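What Happens to All That Cardboard?

By the Penow Young Readers' Desk
February

Have you ever been given something big, opened it up, and found that you liked the box even more than the thing inside? Plenty of children have (and plenty of cats, too). A box can be a boat or a shop or a very small bedroom, and when you are tired of it you can squash it flat and slide it under the bed until you need a boat again.

Cardboard looks like one thick piece of paper, but if you tear a corner and peer at the edge, you will find three layers. There is a flat sheet on the top, a flat sheet on the bottom, and in the middle a wavy one that goes up and down like a row of little hills. The wavy part is called fluting, and it is the clever bit! Paper on its own is floppy. Bend it into waves and glue it between two flat sheets, and it becomes stiff enough to carry your books, your boots and quite possibly your little brother.

Try it yourself. Fold a sheet of paper backwards and forwards, like a fan, and make 12 folds if you can manage it. Lay it across two cups like a bridge and put a coin on top, then another. Now try the same thing with a sheet you haven't folded, and watch how soon it sags in the middle.

At the Barkach box works, where our readers' club went to visit, one machine can cut and crease 1000 boxes before the morning tea break, and 2000 by lunch. They come off the end completely flat, tied in bundles of 29, because flat boxes take up hardly any room in a lorry. It was very noisy and smelled a little of warm porridge, as the glue is made with starch, and starch comes from things like maize and potatoes.

Then the boxes go out into the world, somebody fills them, somebody else opens them, and they end up in a house. A box in a house hardly ever has just one job. It might hold things while a room is being sorted out, and when its flaps are torn and tired it can be opened right out and put on the floor. Cardboard makes a good mat on a hard, shiny floor like marble, where heavy things can leave scratches. Have a look at home and see what yours is doing.

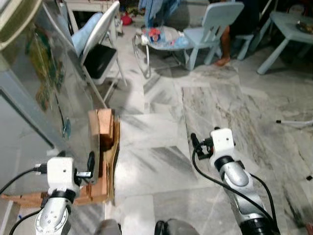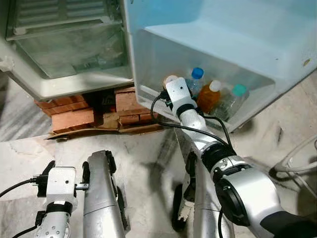 You might be wondering whether cardboard minds getting wet, and I'm afraid it does, very much. Water softens the glue and the little hills collapse, and after that the box is no stronger than a soggy biscuit. So if you are saving one for a den, keep it indoors, and keep your squash well away from it.

When a box really is worn out, take off the tape, press it flat (jumping is allowed) and put it with the recycling. At the paper mill it is stirred up with lots of water until it turns into a grey-brown porridge called pulp, which is then spread out thin, squeezed and dried, and rolled up as new paper ready to be made wavy all over again.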